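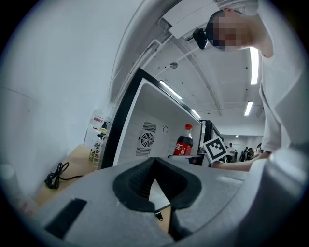
1/ Brerbridge open day, robot floor

Got in just after the doors, Sep 8, 2023 on the sticker they slap on you. Mini fridge demo first. Coke in the fridge, gripper goes in after it. Small crowd already, more up the back of the room.

Print this page

2/ Shona Tuhiwai running the bench. Says they've got 250 goes at the fridge job logged and want heaps more before November. Fridge doors are a pain aparently. Narrow gap, shiny bottle, fan grille behind it.

3/ Black rubber finger pad has a V notch cut in it, ribbed inside. Asked if you can buy them. Sang Lò reckons they cast their own, 21 versions so far. Colour's always black, don't ask.

4/ Marker card held up next to the fridge, black and white squares. Kid behind me thought it was a QR code and tried to scan it. Fair enough mate

5/ Gosumar stall next door had two arms folding tea towels. Slow!! Queue was massive so only saw one towel done.

6/ Talk by Idun Magnusson at 2, upstairs, teh small room. Get there early if you want a seat. Sausage sizzle out by the carpark, cash only

E-mail this page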